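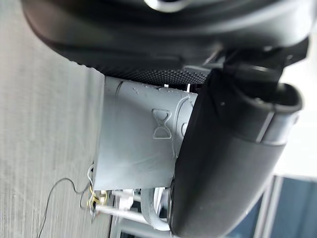

Curved gripper finger beside the dark housing.

Unit 2: Deductibles and Limits
Instructor: Bart Kuipers
2 min read

A deductible is the part of a covered loss that the policyholder pays. The insurer pays the rest, up to the policy limit. If a covered kitchen leak causes $1,000 of damage and the deductible is $100, the insurer pays $900.

A higher deductible usually means a lower premium. Check whether it applies per claim or per policy year – the two are easy to mix up.

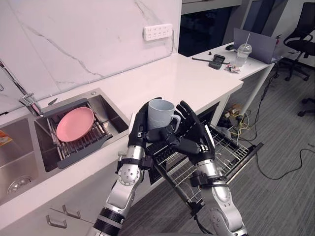
Some policies also use coinsurance. Under the Fareck homeowners form used in this course, the building must be insured for at least 80 percent of its replacement cost. An owner who carries less may be paid only part of a partial loss, even when the loss is well under the limit.

Limits can be set per item, per event or for the whole term. Read the declarations page first, then the endorsements.

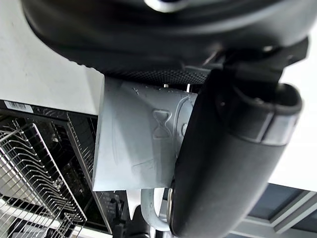
Gripper with perforated mesh along the lower rim of the housing.

For next class: read the Van Leeuwen claim file and work out the payment with and without the coinsurance penalty. Show each step.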